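Skurkix Trunura Blank Feeder Kit: Review

Posted Sat 23 December by Saulius Žukauskas

The Trunura is a self-assembly feeder for flat cardboard blanks. A magazine holds the stack upright, a suction arm takes the front blank, and a stepper-driven carriage delivers it to a folding station, or to whatever the owner has waiting. I bought mine at the list price of 325 dollars and built it in the shared workshop where Nurhan Dağdelen and I pack small orders. It replaces the part of the job where a person separates blanks and sets them down one at a time.

Our blanks are plain kraft, die-cut, with notched tabs. They are supplied flat, and we store them in a clear plastic container with a latching lid. The manual states a magazine capacity of 80 blanks. Ours took that number with the rear pusher at the end of its travel, but the pusher spring is then fully compressed and the first few picks are unreliable. I load less and refill more often. 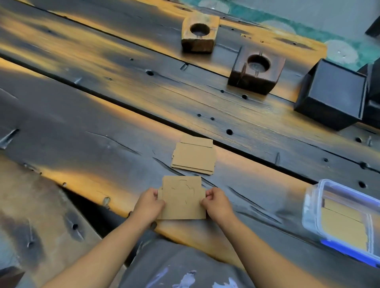
Cardboard in the hand and on the bench, with more in the plastic box.

Loading matters more than any setting in the software. The magazine guides locate on the side edges of the blank, and one tab out of line is enough to tilt the whole stack against the suction cup. Fan the stack, tap it square on two sides, then turn it and tap again. Turning a few blanks the wrong way round produces a jam that the controller reports as "vacuum low", a misleading message that cost us an evening.

The manual covers loading in one small drawing. Subira Massawe wrote out a better procedure and taped it to the magazine, and we have had fewer jams from new users.

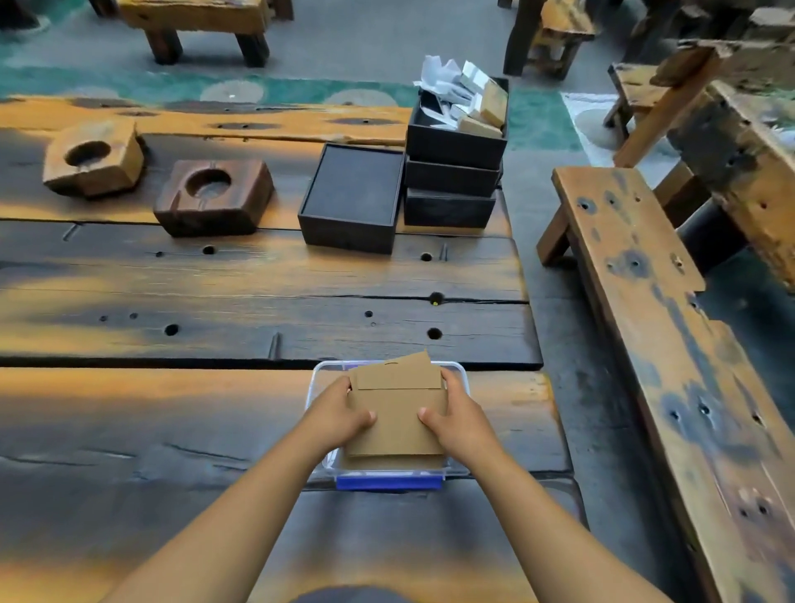 Assembly

The frame is aluminum extrusion with printed corner brackets. Parts are bagged by step and labeled, apart from the M4 hardware, all in one bag. Total build time was 10 hours over several sessions. Most of that went on the carriage rail, where the slots allow more play than they should. I set the rail with a dial indicator and would not attempt it with a ruler.

The feet are fixed. On a rough plank bench the frame rocks and the rail goes out of parallel as soon as the corner bolts are tightened. I screwed the whole assembly to a flat base plate first and squared it there. Adjustable feet would have solved this at little cost, and Skurkix should include them.

Wiring is straightforward. The limit switch leads are too short by a hand's width if the controller is mounted on the left - the manual shows it on the left. Selim Aksoy spliced in longer ones.

Operation

Pick reliability is good on flat stock and poor on anything with a bow. Board that has sat near the heater curls along the grain, and the cup loses its seal at the corners of the stack. Double picks were the other fault. I reduced them by fitting a strip of brush along the exit lip, a part sold as an option under the name Plotness. It belongs in the base kit. 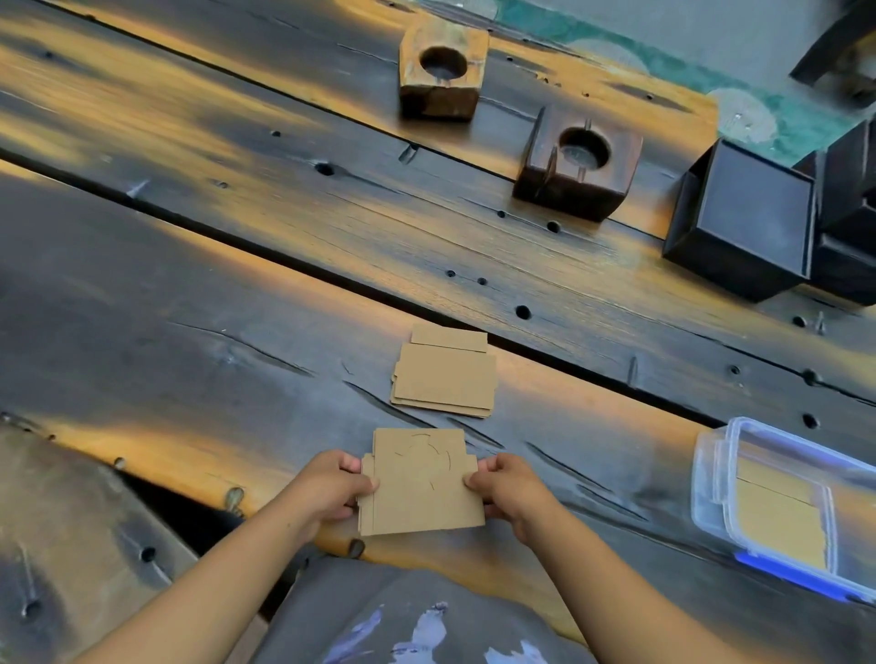

Score lines need attention as well. If the cup lands on a crease or a cutout it leaks, and the default pick point is the exact center of the blank. The offset can be changed in the configuration file, in steps of one millimeter, but there is no way to jog the arm and save the position. I moved the cup 3 millimeters at a time until the vacuum reading held.

The pump is loud. It runs continuously by default, and there is a setting to switch it off between picks that I recommend turning on before anything else.

Verdict

A sound mechanism with an unfinished manual. It suits a workshop that runs one size of blank in quantity and has somebody willing to tune it. For mixed sizes, the magazine guides take too long to reset, and sorting by hand remains quicker. Regula Brunner is working on a quick-release guide to fit the same extrusion, and I will add measurements when it has been tested in January.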